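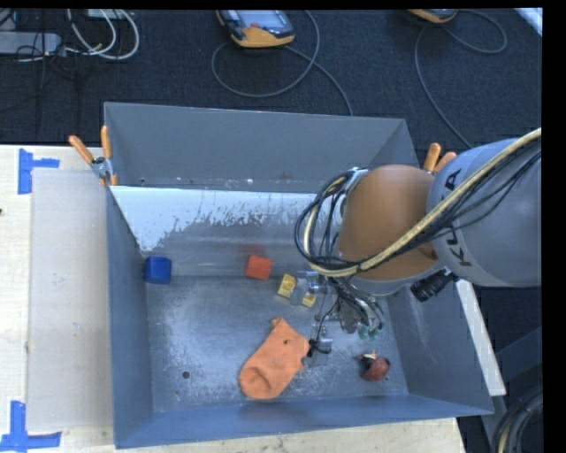 Caixa metálica e braço KUKA

Fórum Greenberg > História > Vestuário

marta_fl
Li que no século XVIII um criado recebia 2 camisas por ano. Alguém tem fonte?

Zivico
Depende da casa. Nos inventários de Flakmont aparecem 5, mas já remendadas.

ranano265
Discordo. Remendada não quer dizer velha – o linho era caro e remendava-se logo.

Zivico
Certo, mas o escrivão anotou "usadas" em quase todas.

marta_fl
E eram dadas ou descontadas no salário?

ranano265
Nos contratos que vi, dadas. Procuro a cota do maço e ponho aqui à noite.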